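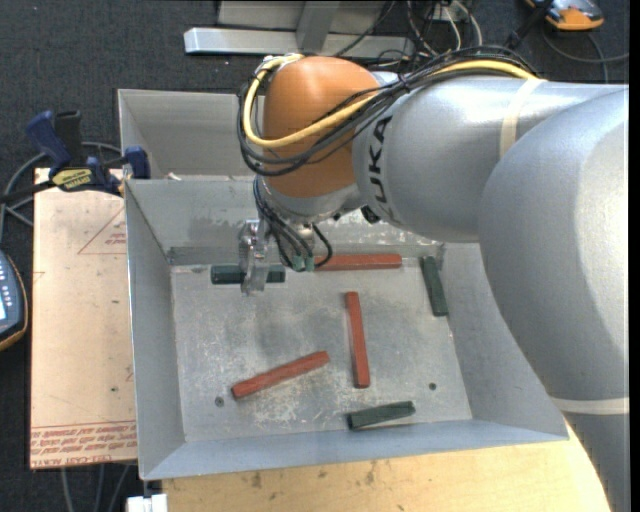
Cable dressing and bin clamping on the picking cell (KUKA arm, two metal bins)

Board: Cell Setup and Maintenance
Status: Open

gzheng_cells
Posted Monday, 8:40 a.m.

The Skulach training center operates a small bin picking cell for its maintenance course. The arm reaches over a gray metal bin and picks bar-shaped blocks, green and reddish-brown, with a metallic gripper. A second bin stands behind the first.

We request comments on two points before the course resumes in September.

1. Cable dressing. The yellow cable and the black bundle run along the top of the forearm and loop over the orange wrist joint. The thinner cables hang from the wrist to the two green connectors beside the gripper. The controller logged 143 stops during the last course, and a majority carried the same lost-signal message from the gripper circuit.

2. Bin location. The bin corner is held by a bar clamp set across the beige board. We propose to replace it with a bolted plate.

Guoqing Zheng
Skulach Training Center

wenis_service
Posted Monday, 9:15 a.m.

With regard to point 1, our department would begin at the connectors. On our own cell at Wenis, thin leads with no strain relief failed at the crimp long before the main bundle showed any wear. Please check whether the stops occur at one wrist angle or at many. If they occur at one angle, the lead is being pulled. If they are scattered, suspect the contacts.

We would also ask how many cycles the leads have run. We replace ours at every annual service regardless of condition.

gzheng_cells
Posted Monday, 9:52 a.m.

The counter shows 2054 cycles on the present set of leads. The stops were recorded with the wrist turned toward the left wall of the bin in most cases, but not in all. I will sort the log by joint position and post the result.

L_Zhong
Posted Monday, 10:30 a.m.

I must disagree with the proposal under point 2. A clamp is an acceptable means of holding a bin in a training cell. It can be released in seconds when the gripper is driven into a wall by mistake, and the bin then gives way before the finger does. A bolted plate passes the full load to the wrist.

The floor of your bin is well scratched already. I would want to know how the fingers meet that floor before making anything more rigid.

Lingyun Zhong
Jia Technical Institute

cestura_fixtures
Posted Monday, 11:05 a.m.

The position stated above is not one we can support. A bin that is free to move is a bin whose taught corners cannot be trusted. At Cestura we required dowel pins on every bin after one shifted during a shift change and the next 889 picks had to be reviewed. Protection of the gripper belongs in the collision settings and in a breakaway mount.

L_Zhong
Posted Monday, 11:20 a.m.

Collision settings are only as good as the load data entered for the tool. In my experience that data is seldom updated when fingers are changed. I do accept that the bin should return to the same place each time. Two fixed stops with the clamp pressing against them would meet both requirements.

cestura_fixtures
Posted Monday, 11:48 a.m.

Stops and a clamp would be tolerable for training use. We would not approve the arrangement for production.

wenis_service
Posted Monday, 1:10 p.m.

Returning to the cables, kindly observe the following order of work.

Move the arm to the service position and lock out the cell.
Unplug both green connectors and inspect each contact under a lamp.
Tug each lead lightly at the crimp. Replace any lead that moves.
Fit a strain relief on the wrist flange and leave enough slack for the full wrist turn.
Secure the yellow cable to the black bundle with hook-and-loop straps. Plastic ties should be avoided on moving sections.
Run the wrist slowly through its full range in manual mode and watch the loop at the left side of the joint.

gzheng_cells
Posted Monday, 3:35 p.m.

The log has been sorted. Almost all of the lost-signal stops fall in the last part of the wrist turn, which supports the pulled-lead explanation. The leads will be replaced and a strain relief fitted as described.

On the second point, we will install two stops and retain the clamp. The bolted plate is withdrawn for the present. Load data for the tool will be measured again at the same time, as Lingyun Zhong recommends.

L_Zhong
Posted Monday, 3:50 p.m.

Please also post the torque readings from the first 4 wall contacts after the change, should any occur. Our institute has the same question pending for its own bins.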